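Ticket 1388: Lights buzzing and dimming, main workshop, Stolcombe
Opened 26th June. Status: reopened

Long fluorescent fitting hums, then dims. Second one further back does the same, less often. White ceiling, exposed beams, so every noise carries.

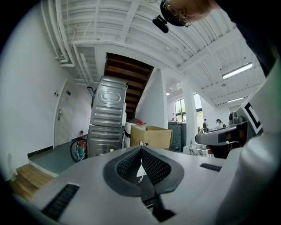

Ezzat support: Please replace the tubes and starters in both fittings, then close the ticket if the hum stops.

We did that in December under ticket 500 and got 73 days out of it. I doubt two fittings wear out their tubes together. Has anyone looked at the supply?

Reply says the circuit was tested and is fine. Tested when, and with what running? The dimming comes when the Forno oven next door heats up. No reading was attached.

Update: new tubes in anyway, as told. Quiet for one morning, hum back after lunch. The small round light over the far room never flickers, and I'm told it is on a separate circuit, which rather makes my point.

Quote for new fittings received, 113 each. Not approving it until I see a reading taken with the oven on.

Undotow Helpdesk | Contact us | Copyright Undotow | Back to top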